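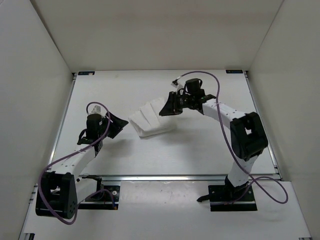

Presum folding kit, trial review, June 16, 2021
Present: Tuva Lindholm (chair), Ryszard Kaczorowski, Torunn Sandberg. Apologies: Vilgot Hellström, again.

1. Ryszard reported on the two-arm kit, on loan from Boninia until the 30-day trial runs out. He likes the arms. He is less fond of the purple cable, which loops out well past the base on the right, and wants it clipped down before a sleeve finds it. Torunn asked whether one white cloth on a white tabletop was a fair test or a kindness to the brochure. Discussion followed – 15 minutes of it.

2. Price. The support plan is still "to be confirmed," as it was in February. Tuva to ask again, less politely.

3. Purchase deferred. Ryszard to try a darker cloth.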